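Marnden Churches Together
19 November 2025

1/12
Marnden Churches Together is pleased to share its plans for the new Advent study course for adults. The course will be held on weekday evenings at Rokov Hall and is open to members of every congregation in the town, and to anyone who does not attend a church. #MarndenAdvent

2/12
The course is called Waiting Well. It follows the readings set for the four weeks before Christmas, beginning with Isaiah and ending with the first chapter of Luke. Each evening opens with a short talk. Discussion in small groups follows, and we close with Night Prayer at nine.

3/12
No previous study is expected. Those who have never opened a Bible will be as welcome as those who have led groups for many years. Copies of the readings in large print will be on every table, and Bibles may be borrowed for the length of the course.

4/12
The talks have been written by Revd Javiera Ojeda, minister at Alemneh Road Methodist Church. She will lead the first and third evenings herself. Rodrigo Cantero, a Reader in the parish of St Anne, will lead the second and fourth.

5/12
Revd Ojeda writes in the course booklet: "Advent asks us to sit with unanswered questions for a little while. I hope that people will bring their own questions, including the ones they have never liked to ask in church."

6/12
The booklet has 70 pages and contains the readings, notes on each passage, and a prayer for every day of the season. It is free of charge. Paper copies may be collected from the back of any member church after the Sunday service. A version for screen readers can be sent by email on request.

7/12
Last year's Advent course was attended by 102 people across the four evenings. Many asked for more time in groups and a shorter talk. The talk has therefore been cut to twenty minutes, and groups will stay together throughout the course so that members can come to know one another.

8/12
Places at the hall must be booked, as the upper room has a fixed limit. Bookings are taken by the office at Alemneh Road on weekday mornings, in person or by telephone. Please tell us at that time if you need a hearing loop, step-free access or a lift home.

9/12
For those who cannot come out in the evening, the same material will be used by the Hirnico daytime group, which meets after the midweek Communion. Tea and coffee are served beforehand. Carers are welcome to stay, and there is no need to book for this group.

10/12
There is no fee for the course. A collection will be taken on the final evening for the town's winter night shelter, which is supported by all our member churches. Last November's appeal raised £2800 for bedding and hot meals, and we remain most grateful to everyone who gave.

11/12
Invitation cards are being delivered to 796 homes in the streets closest to Rokov Hall. If you live further away and would like some cards to pass on to neighbours or friends, please ask a steward at your own church. Further posts will give the title of each talk and the reading that goes with it.

12/12
We ask for your prayers for Revd Ojeda and Mr Cantero, for the group leaders, and for all who will be joining us for the first time. Questions about the course may be left as a reply to this thread and will be answered by the office during the working week. #MarndenAdvent

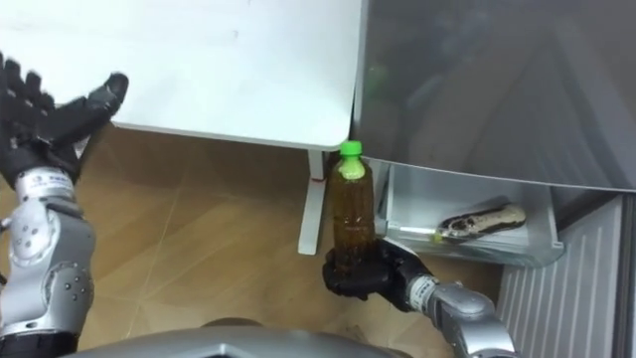 A gloved robotic hand at the edge of a white table.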